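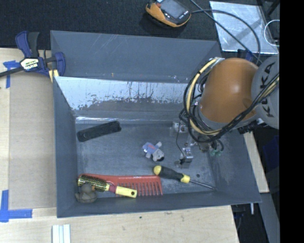
Unnur Grímsdóttir reckons open days like this are mostly theatre, and if I'd wanted to know whether the things can really pick I should've asked to see one on a Monday morning with no visitors in. We argued about it the whole drive home, so I'm bringing it here for you lot to sort out.

Anyway! Traltthorpe had the Torkum place open on the weekend and we went, and it was the best three bucks I've spent in ages. Most of the crowd stood around the big packing line at the front (fair enough, it's loud and it has lights) but I parked myself at the bin picking bench out the back and hardly moved. Orange KUKA over a big scuffed grey metal bin, and in the bin just... household junk. Comb, hairbrush, a little plush animal, screwdriver, toy duck. The arm goes in, has a think, has a go, and you find yourself leaning.

It got the soft toy first go while I was there. The comb was a different story. It went for the comb four times that I saw and on the fourth a kid next to me said "just use the handle" to it, and I was thinking exactly the same thing except there's no handle on that comb, it's all spine and teeth.

Who else went? And is Unnur right?

*- gumleaf_gaz, posted February 16, 2022*

---

**setthorpe_sal**

We were there too! Must've missed you. Took the 387 bus out and it dropped us at the wrong gate, so we walked the full length of the fence to get in, and then the sausage sizzle had run out of onions. Not a complaint, just reporting.

I'm on your side, Gaz. I liked the bench because it WASN'T slick. Clamp hanging off the corner of the bin, blue tape on the board, cables looping everywhere. My whole working life was in a canning plant and every vendor demo I ever sat through was so polished you couldn't learn a thing from it. This one looked like people had been using it.

---

**palletjack**

Can't agree, sorry. Tape and clamps don't make it honest, they just make it look like a lab. The question is who put the stuff in the bin and how. Toys and tools spread out on the floor of a bin with room between most of them is easy mode. Show me the same bin full to the top, everything on its side and tangled up, and then I'll clap.

I run a returns room. What we get is a mountain. There's never any daylight between items.

---

**gumleaf_gaz**

@palletjack it wasn't that spread out, the brush was lying right across the comb and the duck was jammed in the corner against the brush. I thought that corner was the hard bit? The fellow running the bench said corners are a pain because the fingers have to get in beside a wall, and the walls on that bin lean outwards so it's a bit kinder than a straight-sided one.

But yeah, I asked him who sets it up and he said they tip the stuff in from a tub. I only saw it tipped once so I can't swear to the rest.

---

**Nic Aodha**

Mod hat off, enthusiast hat on. I did the Setthorpe one last April and had nearly the same conversation with the wife in the car, so you're in good company.

A few things worth knowing before this gets heated:

- Shiny metal bins are a nuisance for cameras. Glare off a sloping side can look like a hole or an object that isn't there. If I were rigging a demo I'd have picked a nice dull black tub, so I give them credit for that.
- A comb lying flat is nasty for a two-finger gripper. Not much height, not much to pinch.
- A screwdriver is deceptive. Looks like a doddle and then it rolls.

On the other side of the ledger, palletjack is dead right that a few items is a long way from a full bin, and I don't think anybody at that bench would argue with him.

---

**palletjack**

Thanks, and fair call on the glare. I've had scanners go silly over a stainless bench so I do believe that one.

I'd still want to see a log. Not a person at a bench telling me it's going well, a list of every try with the misses left in.

---

**setthorpe_sal**

They had one! There was a sheet stuck up by the tea urn, 398 tries on it, with the failures circled in red pen. I didn't take a photo of it because I had a tea in one hand and a grandson in the other. Lots of red around the comb rows, that's all I remember.

---

**gumleaf_gaz**

I walked straight past that sheet. Typical. I did see the urn.

---

**wobbly_bench**

Came in to say I hated it, a bit. It's clever and everything - I just stood there watching this great big arm lower itself over a toy duck and thought, that's a lot of money to pick up a duck. My daughter's two and does it for free. And there were about 200 people through the place and not one sign saying what it's all for. If it's for sorting recycling, say so. If it's for warehouses, say so, and let the people who work in warehouses have a grumble about it on the day.

Good carpark though.

---

**Nic Aodha**

I don't think the duck is the point, wobbly. The usual reason for using odds and ends is that they're all different from each other. Soft, hard, skinny, round. You learn more from that than from a bin of identical boxes.

But the sign thing, yes, 100%. Setthorpe was no better. I had to ask three different people and got three different answers, one of which was "research".

---

**wobbly_bench**

"Research" is what my brother-in-law says he's doing in the shed.

I take the point about the mix. I'd still have liked the sign.

---

**setthorpe_sal**

Did anyone get a turn with the handheld controller? There was one lying behind the bin, black and orange, and my grandson did not take his eyes off it. He asked very politely and got a very polite no.

---

**gumleaf_gaz**

No turns for anyone while I was there, and a grown man ahead of me asked less politely than your grandson did.

Update on the home front: I read palletjack's posts out to Unnur over tea and she says he's the only one in this thread with any sense. She also says she'll come to the next one if we go on a weekday, so I've emailed Torkum to ask if they do group visits outside of open days. If they say yes, who's in? palletjack, you could bring a tub of your returns.

---

**palletjack**

I'm in if they'll let me tip it myself.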